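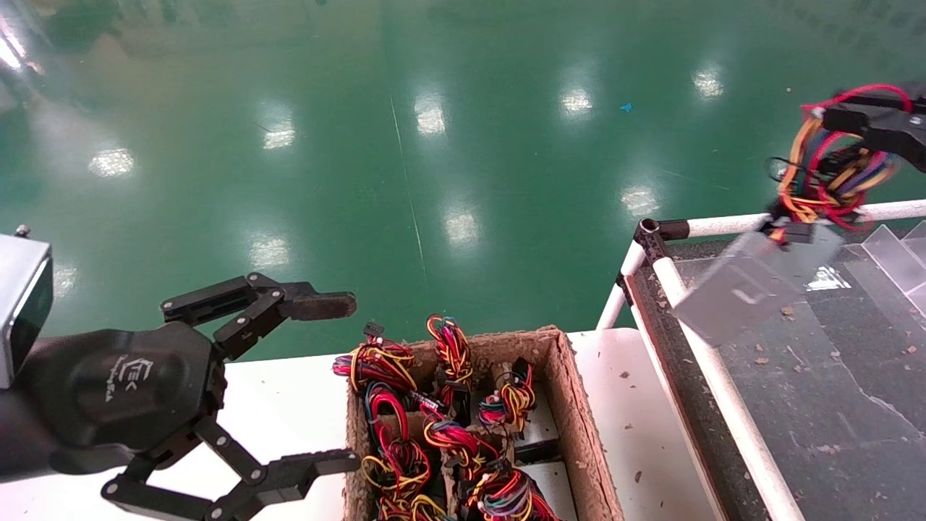

Belmiro Veloso reckons you can judge a wiring harness supplier by what you see when the lid comes off the carton, and he has opened plenty of cartons. Tangled looms mean a slow morning, he says, and a tray where every coil has its own pocket means he can get straight to work.

He should be a happy man this spring. Wetstead has moved its small appliance harnesses out of plastic bags and into brown pulp-cardboard trays, the kind with moulded compartments, and the first full order went out to Lovico in August. Each bundle is coiled and set into a pocket of its own, coloured wires tucked round and connectors left where you can find them. They look terrific! Red, yellow, blue and purple against plain brown card is a cheerful sight on a white bench, and a fair few people from the front office have wandered down for a look.

The old way was 11 harnesses to a bag and bags stacked in a carton. It was quick to fill, but by the time a carton had crossed the country the small connectors had hooked themselves into the neighbouring loops, and someone at the other end had to sit and tease them apart (ask anyone who has done it how they feel about purple wire). Bent pins were the other headache. Lovico sent back 2 cartons last winter for that alone.

Iwona Dudek drew up the tray after trying a few layouts with offcuts and masking tape. Her favourite version had deeper pockets, but the coils sat too low and were a pain to get hold of. The one that went ahead is shallower, so the bundles stand a little proud of the card and there's something to grab. "I kept pulling them out and putting them back in until I stopped swearing," she said.

The trays are made by Vieira from recycled paper fibre and go in the ordinary cardboard recycling once they're empty, although Lovico has already asked if it can send them back for another run. Dudek would love that, and is checking how many trips a tray can manage before the corners go soft.

The first order came to 2265 harnesses. Next up is the longer loom for the Plerer heater, a bulkier coil with a stiffer sleeve that won't sit in the current pockets. A wider tray is being drawn now and samples should arrive in 8 weeks. Veloso has put his hand up to open the first carton.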